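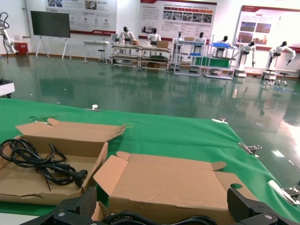

Poroso – jeu de données poignet et pile de contrôle

Poroso regroupe des enregistrements de manipulation et le code qui sert à les rejouer : pilotes, synchronisation, planification de trajectoires, export. La tâche couverte par cette version est le rangement de câbles d'alimentation dans des boîtes en carton ouvertes.

Contenu

Le jeu compte 233 épisodes, téléopérés, à 20 images par seconde. Chaque épisode contient le flux de la caméra de poignet, les positions articulaires, l'ouverture de la pince et une consigne en langage naturel. Les épisodes dépassant 2000 pas sont tronqués à l'export.

Installation

pip install -e .
poroso-check --config configs/poignet.yaml

La commande poroso-check vérifie l'étalonnage main-œil et l'horodatage. Un décalage supérieur à 2 images entre vidéo et articulations bloque le lancement.

Perception

La segmentation du plan de travail utilise un seuil de teinte sur la nappe verte. Le sol est vert lui aussi, et brillant : le seuil seul ne suffit pas. Le module plan_fit ajuste un plan sur la profondeur estimée et rejette ce qui se trouve en dessous. Les pinces à dessin au bord de la nappe sont masquées par défaut (mask_clips: true). Les doigts de la pince, visibles en bas de l'image, sont retirés par un masque recalculé selon l'ouverture.

Planification

Les rabats des boîtes sont traités comme des obstacles rigides. C'est faux en pratique, mais le planificateur Mumeck n'accepte pas encore de géométrie déformable. Marge par défaut : voir configs/marges.yaml.

Limites connues

– Reflets au sol pris pour des objets quand plan_fit est désactivé.
– Câble noir mal séparé des doigts noirs lorsqu'il passe dessous.
– Arrière-plan chargé (affiches, robots humanoïdes) : un modèle entraîné sans recadrage peut s'y accrocher.

Maintenance : Vira Pavliuk, Zhuoran Cui. Dernière révision de la fiche : 19 février.

Commentaires (2)

Ebere Danladi
plan_fit diverge chez moi si la nappe occupe moins de la moitié de l'image. Est-ce attendu ?

Zhuoran Cui
Oui. Passer min_inliers à une valeur plus basse, le correctif est dans la branche dev.

Contact : équipe Poroso, Korum – © Korum – Haut de page

Ce site utilise des cookies de mesure d'audience. Accepter | Refuser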